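Inholm House washroom refresh: progress report to the Desten Fund
1 January 2022

Dear Odette Renaud,

I had hoped to send this before the holidays, but you know how December goes, and I'd sooner be a little late with good news than early with half of it! The first part of the washroom work is nearly done, and we have spent 296 of the 1000 you so kindly gave us, mostly on fittings and on small things we had been putting off for far too long.

The sink is the part everyone asks about. We went with a white rectangular basin on a wooden cabinet with two doors, and a black faucet at the back, and I must say I'm very fond of it. Hand soap in a pump bottle lives on the back edge, along with a couple of cups. The floor around it still needs sorting out, and the big white canister has to find a proper home before we go any further. 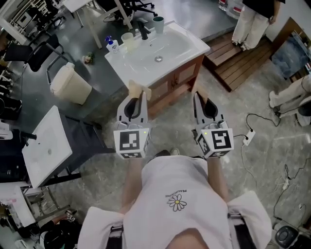
Salamatu Bawa would like the cups moved off the sink altogether and a small shelf put up instead, so that the back edge can be wiped down in one go, and she wonders if the soap could go on the shelf too. I think she's right about the cups. The soap I'd leave where people's hands already go looking for it, but we will try it both ways and see.

Still to do in January: the shelf (Lefèvre quoted us 30, fitting included), hooks for the towels at 25, and a good clear-out of the cabinet, which has filled up faster than I would have believed. Évan Hervieu has offered to take the clear-out on, bless him. I'd also like to put the office chairs somewhere other than beside the washing area.

Receipts are in the envelope with Bastien's note. Do call if anything looks odd.

With warm thanks,
Solène Le Goff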